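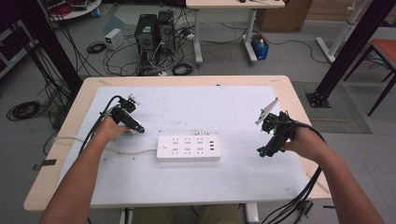

A white power strip with six sockets and three USB ports, on a white board on the table.

Every few years somebody decides that cable tidying is a virtue, and the rest of us are made to feel slovenly for having flex on the floor. I have read the articles. I have also bought the boxes, the clips and the sticky-backed channels, and I remain unconvinced.

Take the six-way strip. Two rows of three looks sensible until you own plugs. Mine have transformers on them the size of a bar of soap, and one of those will happily sit across its neighbour. You pay for six and get four, or three if the printer is involved. The USB ports I will grant, although they are always at the end of the strip furthest from wherever you are sitting.

The tidiers' answer is to hide it. Kasus sells a lidded box for the purpose, and Clodico does a tray that screws to the underside of the desk. I tried the tray. It held the strip very nicely and put the switch where I could reach it only by lying on my back. The first time I wanted to move a lamp I had to undo 5 cable ties, and I never did them up again.

Our office in Pamine went further. Last June a firm called Mendonça quoted us 2280 to sort out the lot, then came down to 820 for "essential routing", a phrase I am still turning over. We paid the 820. Everything was bundled, and the bundles were run along the skirting. It looked splendid for two weeks, until a computer had to be moved to the other wall and its lead was found to be in the middle of a bundle with nine others.

Look behind the computers in any room where people do some work and there will be a tangle. I used to think that was laziness. Now I think a tangle is what you get when things are plugged in, moved and plugged in again by people with other jobs to do. By all means keep leads out of the way of feet, and don't plug one strip into another. Label both ends if you have the patience.

Beyond that, I want to see the strip. I want it on top of the desk with its switch facing me and its sockets free of somebody's clever lid. It is an ugly object, and I can live with that.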